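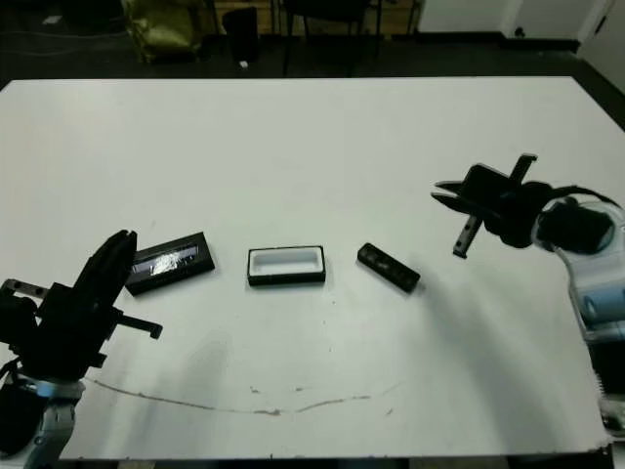 Week 3: proving the dough (Reto Kälin's evening bread course, Clarnemham)

Right, proving! I get more questions on this than on kneading and baking put together, so I've typed up what I said on the night.

Forget the clock for a bit and look at the dough. In my kitchen the first rise takes 40 minutes in summer and ages in October. Poke it with a floury finger – if the dent creeps back slowly, shape it. If it springs straight out, leave it alone (I know, I know) and have a cup of tea.

Second rise is shorter, 35 minutes for rolls. Next week: rye, so please bring a jar for your starter.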